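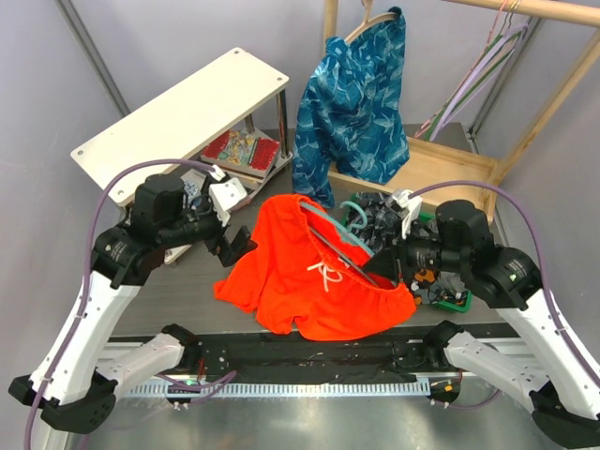 *Figure 3.1 Two robotic arms, a pair of orange shorts and a teal hanger on a metal tabletop.*

# Chapter 3: The Lunch Trade

If you have worked through the last chapter, you will have a breakfast menu in your hand, or at least a respectable draft of one, and you may be feeling rather pleased with yourself. Good. Breakfast is a kind meal to learn on. People who come in for it mostly know what they want before they have sat down, they want it the same way they had it last time, and an egg is an egg in nearly every town you will ever cook in. Lunch is a different animal, and I have watched a good many capable breakfast cooks come unstuck at a quarter past twelve with a full room, a single oven and a chalkboard that promised far too much.

This chapter is about lunch in small places: cafés, tea rooms, the counter at the back of a garden center, the half dozen tables in the corner of a bookshop. We will leave the hotel dining room for later in the book. The habits you pick up here will serve you there too, though you will have more hands to help you and a good deal more paperwork.

## Before You Read On

You will get more out of the chapter if you go and eat lunch somewhere first. I mean this as a proper assignment, and I hope you will treat it as one. Choose a café you don't know well, arrive a little before noon, and stay until the room has filled and started to empty again. Take a notebook small enough that it won't alarm the staff. Write down what you ordered, when you ordered it, when it came, and when somebody first noticed that you had finished. Then put the pen away for a while and just watch the room — where the line forms, which table everybody wants, whether the person making coffee is also the person taking money, and what happens when a stroller comes through the door.

Bring those notes to class. We will come back to them in Section 3.4, and students who skipped the visit always find that section heavy going.

## What You Will Learn

By the end of the chapter you should be able to:

- tell a lunch customer in a hurry from one who has come for the afternoon, and look after both in the same room
- write a short lunch menu in which most of the dishes share ingredients
- work out what a bowl of soup costs you and what you can fairly ask for it
- plan a morning's preparation so that the last half hour before noon is a calm one
- decide when to stop serving hot food, and say so kindly

**Words to look out for:** *cover*, *turn*, *carry-over*, *prep list*, *holding*, *special*, *plate cost*. Each is set in italics where it is first explained properly, and all of them appear in the glossary.

## 3.1 Who Comes to Lunch?

Let us begin with a town. Minamlow is a market town with a river at one end and a hill at the other, and the café we will be following through this chapter, Grevar, sits about halfway up the hill, between a hardware store and a place that mends shoes. It has 33 seats if you include the window bench, and the owners always do, although the window bench is only comfortable for people with short legs.

On an ordinary day Grevar sees several different kinds of lunch customer, and they arrive in an order that hardly changes from one week to the next. The early ones come at half past eleven. They tend to be older, they often come in pairs, and they like the room while it is quiet. They will order the soup if you can tell them what is in it without having to go and ask. They are in no rush at all, but they do not care to be kept waiting, and those two facts live together perfectly happily in the same person.

Then come the workers. The hardware store lets its staff out at noon, the bank a little later, and all of them have their eye on the clock from the moment they touch the door handle. For these customers the most important thing on your menu is how long it takes. A toasted sandwich that arrives in six minutes is a better lunch than a beautiful tart that arrives in twenty, and you can't argue them out of it, so please don't try.

After the workers come the walkers. Minamlow has a riverside path, and people who have been along it come up the hill with mud on their boots and a tremendous appetite. They want something hot and something sweet, very often they want a bowl of water for the dog, and once they are settled they will stay for as long as you let them. A café that has learned to love its walkers can do very well out of the quiet stretch between half past one and three o'clock, when the workers have gone and the early customers are home with their feet up.

Now, it is tempting to look at those groups and decide that you must have a separate menu for each of them. Grevar tried that in its first year. There was a light menu, a quick menu and a hearty menu, printed on different colors of card, and the result was a kitchen in which far too many things were half prepared at once and a refrigerator that nobody could shut. The present menu fits on one side of a single card and pleases more people.

### Stop and Think

Look back at the notes from your own lunch visit. Which of these groups did you see? Was there one that doesn't fit any of the descriptions above? (Students in college towns usually find one, and so do students who live near a hospital.) Write a short paragraph on what that group wanted and how well they got it.

## 3.2 The Short Menu

A *cover* is one customer served with one meal. Restaurants count their day in covers, and small cafés should as well, even if it feels a little grand to do so at first. When we say that a kitchen "can do" a certain number of covers, we mean that it can send out that many meals in a service without the quality slipping and without anybody crying in the storeroom.

The number depends much less on how hard people work than on how the menu is built, and this is where I would ask you to slow down and read carefully.

Suppose the card offers a leek and potato soup, a baked potato with cheese, a cheese and leek tart, and a toasted cheese sandwich with a little salad. A customer reading that card sees a fair choice. The cook sees leeks, potatoes, cheese, bread, pastry and leaves, and knows that if the tart sells slowly the leeks will go into tomorrow's soup without a murmur. The use of today's sound, properly stored ingredients in tomorrow's cooking is called *carry-over*, and a good short menu is full of it.

Now suppose that the card offers the same soup, a prawn salad, a lamb flatbread and a mushroom risotto. They may be lovely dishes. But they have almost nothing to say to one another, and every one of them brings its own shopping, its own shelf in the refrigerator and its own chance of being thrown away at the end of the day.

My advice to a new café is to build a menu in which each main ingredient appears in at least 2 dishes, and to allow yourself one exception, to be known as the *special*. The special is where you can show off. Put the lamb there, or the asparagus in its few good weeks, and when it has gone wipe it off the board with a clear conscience.

### A Case to Follow: Soup at Grevar

Grevar makes one soup a day. It is always made without meat, so that nearly everyone can have it, and it is always served with the same brown bread, which comes from the Chiu bakery at the bottom of the hill. The soup is started before the door opens and is finished by eleven. It is then kept hot on the back of the stove in a covered pan, and this keeping hot is what we call *holding*. (The rules on safe holding temperatures differ from place to place. Look up your own and write them inside the front cover of your notebook, where you will see them.)

One September the owners kept a tally of every bowl they sold, and by the last day of the month they had reached 200. That was fewer than they had imagined. They had been making enough for a far busier café and quietly pouring the difference away. Making a smaller pan cost them a little pride on the days when it ran out early, and a few of the walkers were put out about it, but the regulars soon learned to come sooner.

We will work through the *plate cost* of that soup, bread and butter included, in Section 3.3. For now, try this small exercise on your own or with a partner.

### Exercise 3A

1. Write down everything you would need to buy in order to serve a bowl of vegetable soup with bread, leaving out nothing, however small. Remember the pepper.
2. Mark the items that could also be used in another dish on a lunch card.
3. For every item left unmarked, either find it a second home or explain why you would keep it anyway.
4. Swap lists with another student and look for what has been forgotten. It is nearly always the butter.

Keep your finished list, which you will need again when we visit Jeltance, the rather larger lunchroom across the river, where the soup comes in three sizes and the trouble starts with the bowls.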